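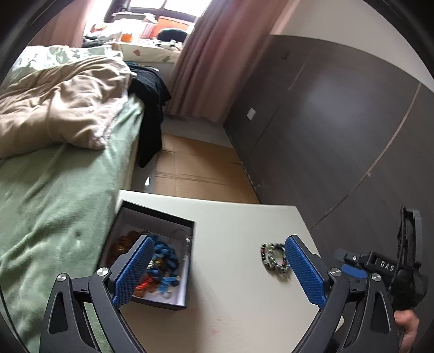

Bijan Bahrami wrote in after my last post to tell me I was being unfair to the people who sell decluttering plans. He finished one in the spring, all 100 days of it, and says his apartment in Eltmont has never felt bigger. He also says I should try a thing before I make fun of it.

Fine. I did try it, for most of a month, and I'm still not sold.

The plan I used is called Lomon. You get a printed workbook and an email every morning telling you which drawer to face. My sister passed hers along half filled in, so I can't complain about the price. What I can complain about is the number on page one, which says the average household owns 2375 items it "does not need." No source. Does a box of paper clips count as one item or 405? I wrote and asked. I got a discount code back.

The part that bugs me most is the one-year rule. If you haven't used it in a year, out it goes. I haven't used my fire extinguisher in a year. I haven't worn my good black shoes in a year either, and I'd rather own them the next time there's a funeral than go shopping the night before. A rule that can't tell those apart from a dead phone charger isn't much of a rule.

Then there's where it all goes. I dropped two bags at the thrift store in Stockdale and the woman at the back door took one look and asked if there was any clothing in there, because they'd stopped taking kitchen stuff until September. So back in the trunk it went. I suspect a lot of what gets "let go" under these plans just ends up in a landfill a few months sooner. The workbook gives that subject half a page. Storage bins get six, and guess who sells the bins.

Bijan's answer to this, when I sent him a draft, was that the clutter was making him tense and now he isn't. I believe him. He also switched jobs in April and stopped commuting to Fultley, and I'd like to know how much of the calm came from that – he says none, I say he can't possibly know.

I'll give the plan one thing. The drawer by the stove opens all the way now, and I found the meat thermometer I'd replaced twice. That took me twenty minutes on a Sunday with the radio on. I didn't need a morning email for it.

The workbook is going back to my sister. She says she doesn't want it.

Filed under: House & Home, Things I Don't Buy

Recent posts
Do You Need a Label Maker? (No)
The Capsule Wardrobe, One Year Later
Stockdale's New Parking App Is Worse Than the Meters
What "Lifetime Warranty" Means

Contact | All text copyright the author | Back to top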